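How to set up a drinks corner on a shared work table (without wrecking the table)

Home » Around the Office » Drinks corner how-to

We've got a white table in our workroom at Wollulico and for the longest time it was where cups went to die. Rings everywhere, sticky patches, that mysterious milk smell on a Wednesday arvo when you can't work out which cup it's coming from. I finally got sick of it and gave one end of the table a proper job, and it's been so much nicer that I thought I'd write up how I did it. It costs next to nothing and you can knock it over in a lunch break (mine took 54 minutes, including a trip to the shop and a chat on the way back).

What you'll need

A tray or coaster tray with a dip in it for the cup
A basket, woven if you like the look
Clear cups
Small stickers or labels
A soft cloth, warm water and a squirt of dishwashing liquid
Bicarb soda for the old rings

Step 1: Pick your end of the table

Go for the end up against a wall if you can. Stuff leans on a wall quite happily, so your biscuits and tea bags stand up on their own and you don't need a shelf. It also means there's one less side for a cup to go over. I tried the middle of the table first, thinking it'd be friendlier, and all that happened was everybody's elbows ended up in it.

Keep it away from power boards and anything with a keyboard. I left a good arm's length and then a bit more, as I know how I carry a cuppa.

Step 2: Clean off the old rings

Warm soapy water first, wrung right out of the cloth. If there are still rings, mix a little bicarb with water until it's a paste, dab it on, leave it for a few minutes and wipe in small circles. Go gently! White tops show every scratch once the light hits them sideways, and a scourer will do more harm than the coffee did. Try the paste on a hidden spot first if you're not sure what your table's made of.

Dry it properly before you put anything back down. A damp tray bottom leaves its own mark, ask me how I know.

Step 3: Sort out the tray

This is the bit I'd spend money on, if you're spending it anywhere. Flat coasters slide about and stick to the bottom of the cup, then drop off halfway to your mouth. What you want is one with a rounded dip so the cup has somewhere to sit. Square ones line up nicely along the wall and don't roll off under a desk when they fall.

I bought mine from Sundora and went for light grey. It's dull, I know, but it hides dust between wipes and looks fine against white. Start with 2 and see how you go. Aivar Žukauskas, who sits across from me, wanted a whole row of them and I said no, because a row of coasters turns into a row of old cups.

Step 4: Label the cups

Clear cups are my pick for a shared table, as you can see from across the room whether there's still something in the bottom. Milk especially. Tall straight ones take a small label on the side without it wrinkling. Put the label up a bit from the base so it isn't sitting in a puddle, and press the edges down with your thumbnail. I got a roll of 452 labels from Toom and I reckon it'll see me out. 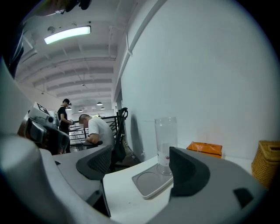

Step 5: Add a basket for the bits and bobs

A woven basket at the end of the row catches sugar sachets, spoons, spare labels and the odd muesli bar. Don't get a deep one. I had a lovely big one from Vunditz to start with and it swallowed everything, so it's now living at home with my knitting in it. Something low enough to see into is the go. If yours has a rough bottom, pop a folded tea towel underneath so it doesn't scuff the table.

Step 6: Keep it going

Cups get emptied and rinsed before you head home, trays get a wipe while you're there. Once a week, tip the basket out, shake the crumbs into the bin and give the wall behind a quick once-over too (tea flicks further than you'd think).

If milk has dried in the bottom of a cup, soak it in cold water first, then wash it warm. Going straight in with hot sets it on and you'll be at it with a bottle brush for ages.

Next job is the windowsill, which has somehow collected three dead pot plants and a stapler.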